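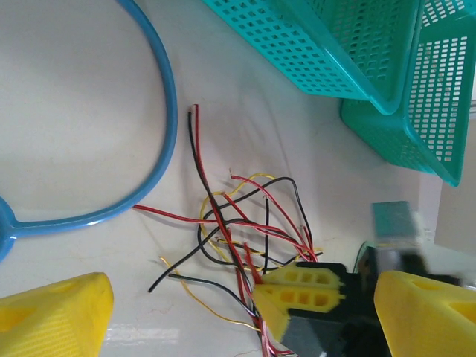 Gradcombe Repair Club – Reference Pages

Wire colour conventions

Wire colour conventions are the habits and rules by which the insulation on a conductor is meant to show its job. In low-voltage direct current work, red is usually taken as positive and black as negative. Yellow has no settled meaning. It may be a signal line, a switched feed or a second supply voltage, depending on who built the thing.

How far the colours can be trusted is disputed. Mains wiring in buildings is covered by national standards, though these have changed over the years and older houses often hold a mixture. Small appliances and hobby kits are looser. Qiuyue Lei, who went through 16 discarded Trevo lamps for the club's newsletter, found black used as the positive lead in five of them. The maker Mekik is often said to follow a strict scheme, but no published copy of it has been traced.

Claims that colour coding prevents most wiring faults are common in beginners' guides and seldom come with figures. A meter reading remains the usual test.

See also: Connectors; Polarity; Stripping insulation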